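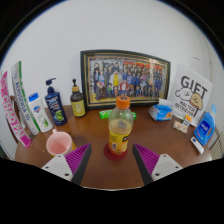
文・Fletville 取扱説明書編集係

第4章 Chege 卓上保冷庫を置いて、使いはじめるまで

箱を開けていただき、ありがとうございます。梱包材の片づけがまだの方も、どうぞそのまま読み進めてください。この章では、置き場所を決めるところから、最初の飲みものを入れるところまでをご案内します。お急ぎの方は手順の番号だけを追っていただいてもかまいませんが、「ご注意」と書いた箇所には一度お目通しください。

4-1 置き場所を決める

1. 平らで、ぐらつかない台を選びます。食卓でも、台所の棚でも、書斎の机でもけっこうです。本体の底には滑り止めの足が付いていますが、つやのある天板の上では横から押すと動くことがあります。付属の薄いマットを先に敷いておくと落ち着きます。

2. 背面と壁のあいだを指四本分ほど空けます。背面の網目から暖かい空気が出ますので、ぴたりと壁につけてしまうと冷えが悪くなり、運転音も大きくなります。カーテンのそばに置かれる場合は、裾が網目をふさがないかどうかもご覧ください。

3. 直射日光の当たる窓辺や、炊飯器、電気ポットのすぐ隣は避けてください。湯気がかかると、扉の内側に水滴がつきやすくなります。

ご注意:本体を横に倒して運ばれたときは、立てた状態で2時間ほど休ませてから電源を入れてください。待ち遠しいところですが、ここだけはどうかご辛抱を。

4-2 電源を入れて、庫内を冷やす

1. 電源コードを本体の差し込み口に奥まで入れ、それから壁のコンセントにつなぎます。延長コードをお使いの場合は、ほかの電気製品と分けてください。

2. 正面右下の丸いボタンを長押しします。小さな音が鳴り、表示が点灯したら手を離してください。

3. 上下の矢印で温度を選びます。出荷時は4度に合わせてあります。果汁の入ったものや炭酸飲料でしたら、まずはこのままでお試しください。温度を変えたあとは、落ち着くまでしばらくかかりますので、続けて何度も押さず、少し様子を見ていただくのがよろしいかと思います。

4. 庫内を空にしたまま、扉を閉めてお待ちください。室温にもよりますが、朝に電源を入れていただければ、お昼にはほぼ18度分、室温より下がっています。設定の温度に届くと表示の点滅が止まり、点灯に変わります。

メモ:運転を始めてすぐのころは、かすかに樹脂のにおいがすることがあります。数日で薄れていきますが、気になる方は、かたく絞った布で庫内をひとふきしてからお使いください。

4-3 飲みものを入れる

1. キャップがしっかり閉まっているかを確かめます。開けかけのものは、いったん締め直してから入れてください。

2. 小さなボトルは、手前のポケットに立てて入れます。背の高いものは奥の段へどうぞ。中の仕切りは外せますので、お手持ちのボトルに合わせて動かしてください。仕切りの両端を軽く内側へ押しながら持ち上げると、するりと抜けます。

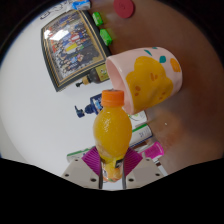

3. 詰めすぎないようにします。ボトルとボトルのあいだに少しすき間があると、冷たい空気がよくまわります。たくさん冷やしたい日は、前の晩から分けて入れておくと無理がありません。

4. 扉を閉め、パッキンが全周で本体に触れていることを見てください。はさまったラベルの端や、折れたマットの角が、思いのほか冷えを逃がします。

ご注意:炭酸飲料を凍らせると容器が破裂するおそれがあります。急冷モードのまま一晩置かないでください。また、薬や母乳など、温度の管理が大切なものの保存にはお使いになれません。

4-4 うまく冷えないときは

まず、背面のすき間と設定温度をもう一度ご確認ください。夏の暑いお部屋では、扉を一度開けるだけでも庫内の温度がずいぶん動きます。入れたばかりのボトルが多いときも、表示が点滅に戻りますが、故障ではありません。

表示に「69」と出て止まったときは、背面の網目がふさがっているしるしです。コンセントを抜き、掃除機の細い口でほこりをやさしく吸い取ってから、もう一度電源を入れてください。それでも消えないようでしたら、お買い上げの店か、Susness のお客様窓口までお知らせください。保証書の右上にある製造番号をお手元にご用意いただけますと、お話が早く進みます。

別売の Seltmont 仕切り棚をお使いの方は、取り付け方が少し異なりますので、棚に同封の説明書をあわせてご覧ください。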